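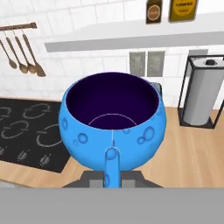 Why does a glaze crawl away from the clay in the kiln?

Most often the pot was dusty or greasy when the glaze went on, so the glaze never got a good grip and pulled itself into beads as it melted.

Ceramics for Beginners, Week 6: Glazes and What Goes Wrong
Notes by Moushumi Wijesinghe, October 2020

Welcome back, everybody! Last week we got as far as the bisque firing, and I promised we would finally talk about color, which I know is what many of you signed up for. Color has to wait a page or so, I'm afraid, and we begin with what a glaze is made of.

A glaze is a thin coat of glass. Silica makes the glass, a flux helps it melt at a heat our kiln can reach, and alumina (mostly from clay) keeps it stiff enough to stay on the wall of the pot. Too much flux and it runs down onto the shelf. Dimas Mangundap spent up to 50 minutes grinding one of those off for me last fall, and he was very nice about it.

Blues usually come from cobalt, and you need very little. Copper gives greens in an ordinary electric firing, and reds if the kiln is starved of air - a lovely subject, but one for the spring. 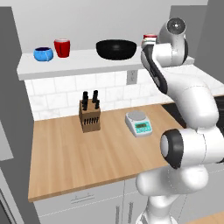 Cup and shelf, kitchen view.

Now, faults. Pinholes are small openings left by gas coming up through the melt, and a slower firing often helps. Crazing is a net of fine cracks. It means the glaze shrank more than the clay did as they cooled, and on a piece meant for food I would rather you started over with a better-fitting glaze. Shivering is the opposite problem, with flakes lifting off at rims and edges. Please don't drink from a cup that shivers!

Before next week, wipe your bisque pieces with a damp sponge, let them dry overnight, and wax the feet. Stir the bucket all the way to the bottom, then dip your test tile and count to 5. Write the glaze name on the back in underglaze pencil. Tsehay Worku has the sign-up sheet for the kiln.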